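茶饮料放在哪里最容易被喝掉?
——公共休息室冰箱与白桌子的整理小调查

课程:生活空间观察(期末报告)
组员:我,还有 Neema Rweyemamu

一、为什么做这个题目

选题那天我们俩其实想了很久。Neema 想研究图书馆的插座,我想研究宿舍楼的鞋架,两个人谁也说服不了谁,最后去系里的公共休息室拿水喝,一打开冰箱门,题目就自己跳出来了——里面塞得满满当当,最里层有三瓶茶,瓶身上全是水珠冻成的薄霜,一看就是很久没人动过。而冰箱旁边那张白桌子上,刚买来的茶一上午就没了!

我当时就问 Neema:同样是茶,为什么桌上的喝得那么快,冰箱里的就没人要?她说,大夏天的,按道理应该反过来才对啊。于是题目就这么定了。

老师在开题的时候提醒我们,范围要小,小到两个人能做完。所以我们只管一间屋子、一台冰箱、一张桌子,只看瓶装茶,不看汽水也不看牛奶(牛奶太复杂了,牵涉到谁的牛奶这个敏感问题)。

二、地点和准备工作

休息室在三楼走廊尽头,窗户朝西,八月份的下午热得坐不住人。冰箱是灰色的,桌子是白色的,两样东西挨得很近,站在桌子前面一转身就能开冰箱门。我们觉得这一点特别重要,因为距离差不多,大家选桌上还是选冰箱里,就不能用“懒得走路”来解释。

正式记录之前,我们先做了一次大扫除。说是大扫除,其实就是把冰箱里的东西全部拿出来,问清楚是谁的,没人认的放在桌上等三天。这三天里发生了不少小插曲:有人认领了一瓶辣酱,过一会儿又来一个人说那瓶是他的,两个人在走廊里争了半天,最后发现他们各有一瓶,另一瓶在冰箱门的格子里。还有一盒不知道什么时候的米饭,我闭着眼睛扔掉了。

隔板我拆下来用温水洗的。这里要给后面做类似题目的同学提个醒:玻璃隔板从冰箱里拿出来不要马上冲热水,先放一会儿。我差点就冲了,是 Neema 一把拉住我的。

饮料是从楼下的小店 Minja 买的,老板听说我们一次要这么多,还以为要办活动,问我们要不要顺便买点瓜子。整个调查一共用了74瓶茶,颜色深的红茶和颜色浅的绿茶都有,钱是从课程活动费里报的。

三、我们是怎么做的

方法很土,但我觉得挺管用。我们做了一张表格,贴在冰箱侧面,每天早上九点和下午五点各看一次,记下三件事:桌上还剩几瓶,冰箱里还剩几瓶,冰箱里剩下的那些在第几层。观察一共持续了16天。

为了不让大家觉得被监视,表格的标题写得很含糊,叫“饮料补充记录”。后来有同学跟我说,他一直以为这是后勤的表,还在备注栏里写了“希望多买红茶”。我们把这条意见也保留在附录里了。

前一半时间,我们按“老样子”放:桌上摆几瓶,冰箱里塞几瓶,塞到哪里算哪里。后一半时间,我们改了摆法,规则是 Neema 定的:

冰箱里的茶一律放在中间那层,标签朝外。
茶的前面不放任何别的东西,尤其不放饭盒。
桌上的茶离桌边留出一点距离,免得有人放书包的时候碰掉。
深色的和浅色的分开放,中间空一点。

除了看数量,我们还做了简单的访谈。不是那种很正式的访谈啦,就是有人进来拿喝的,我们随口问一句:“你怎么拿这瓶?”回答五花八门,下面会讲。

四、看到了什么

先说前一半时间。桌上的茶基本上放多少就没多少,最快的一次,早上补的,还没到午饭就空了。冰箱里呢,靠门口的那几瓶会动,最里层的纹丝不动,连标签朝向都没变过(我特意记了)。

后一半时间改了摆法以后,情况变得很有意思。冰箱中间那层的茶开始跑得比桌上的还快,下午尤其明显。有一天我三点多进去,中间那层已经空了,桌上反而还剩着。Neema 高兴得在走廊里跳了一下,我说你冷静一点,这才一天。不过后面几天也差不多是这样。

访谈里最常听到的一句话是“没看见”。好多人说,他们打开冰箱门的时间非常短,扫一眼,看到什么拿什么,看不到就关上,顺手拿桌上的。有位学姐说得更直接:冰箱里的东西只要被挡住一半,她就默认是别人的,不敢碰。我们觉得这句话特别值得写进来。因为我们原来一直在想温度、口味、牌子,压根没想到“像不像别人的东西”这件事。

第二个常听到的理由是颜色。红茶颜色深,隔着瓶子一眼就认出来;浅一点的茶,有同学说分不清是绿茶还是别的什么,怕拿到不爱喝的,就算了。我们后来把两种分开放,问的人就少了。

也有纯粹个人习惯的。有个男生坚持只喝常温的,说喝冰的胃疼,所以不管冰箱里怎么摆,他永远拿桌上的。这样的同学我们遇到三个,所以桌上完全不放也不行,这是后来建议里保留桌面位置的原因。

五、遇到的麻烦

麻烦当然是有的,而且不少。

第一个麻烦是饭盒。规则里写了茶前面不放饭盒,可是大家不知道有这个规则呀!第一天改完摆法,中午再去看,一个粉色的大饭盒端端正正挡在最前面。我们没办法,只好在隔板上贴了一小条胶带,写上“饮料”两个字。贴完就好多了,神奇的小胶带。

第二个麻烦是空瓶。茶喝完了,瓶子有一部分会回到桌上,和没开封的混在一起,远远看过去还以为剩很多。有一次下午五点的记录就因为这个写错了,我们第二天对数才发现,那一条最后标成了无效。之后我们在桌子下面放了一个回收袋,每次记录之前先收一遍空瓶,再数。

第三个麻烦是我自己造成的。有两天我太渴了,喝了调查用的茶,忘了记。Neema 翻表格的时候发现数字对不上,问是不是有人没登记,我只好老实交代。报告里这两瓶已经单独扣除了,特此说明,也特此道歉。

另外,冰箱门开太久会结霜,这件事我们一开始没当回事。每次记录我们都把门敞着慢慢数,几天下来里层又白了一片。后来改成一个人开门报数、一个人在外面写,快了很多。

六、我们的想法

写到这里,我自己的感觉是,公共冰箱的问题不在于小,在于大家看不懂。哪些是公共的,哪些是私人的,哪一层放什么,没有人说过,每个人都按自己的猜测来。猜的结果就是大家都很客气,客气到茶放到结霜也没人喝。

我们给系里写了一页纸的建议,内容不多,照抄在这里:

冰箱中间一层固定放公共饮料,贴标签。
私人物品放下层,写名字。
桌上保留少量常温饮料,靠里放。
每周清一次,没有名字的东西先放到桌上三天再处理。
空瓶统一放到桌下的回收袋。

系办的老师看完说可以先试一个学期,还问我们能不能顺便把微波炉也管一管。我们礼貌地说,微波炉可以留给下一届。

七、不足之处

样本太小,只有一间屋子。人也比较固定,来来去去都是我们系的,别的系的习惯可能不一样。天气也没有控制(这个我们真控制不了),后一半时间比前一半热,冰箱里的茶跑得快,有可能一部分是天气的功劳。老师在中期检查的时候就指出过这一点,我们本来想在天凉以后再补一轮,但是学期时间不够。

还有就是茶的口味。我们没有把每一种分开统计,只分了深色和浅色。如果重做一遍,我会从一开始就分开记,表格多一列的事情,当时嫌麻烦,后来写报告的时候后悔得不行。

八、分工

Neema 负责定规则、画平面图、下午的记录和对数。我负责采购、洗隔板、早上的记录和写这份报告的文字部分。访谈是两个人一起做的,她问得比我好,我一紧张就会把答案也说出来,比如“你是不是因为没看见才拿桌上的呀”,这种问法的回答我们都没有采用。

九、附录

附录一是全部的记录表,附录二是访谈时记下来的原话,附录三是休息室的平面图(Neema 手画的,冰箱画得比桌子还大,比例请不要当真)。这三份交的是纸质版,和报告订在一起。

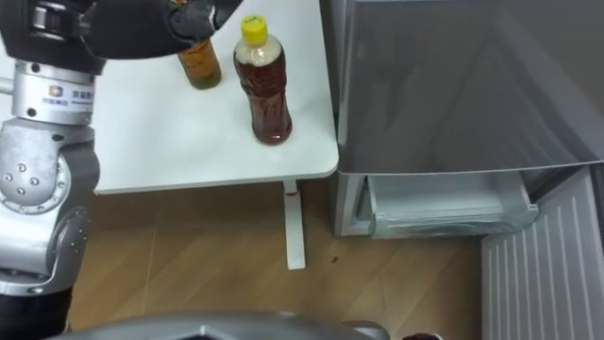 公共冰箱里的瓶装茶,放在哪一层比较合适?

放在中间那层,标签朝外,前面不要挡别的东西。我们改成这样摆以后,冰箱里的茶喝得比原来快,大家开门扫一眼就能看到,也不会误以为是别人的。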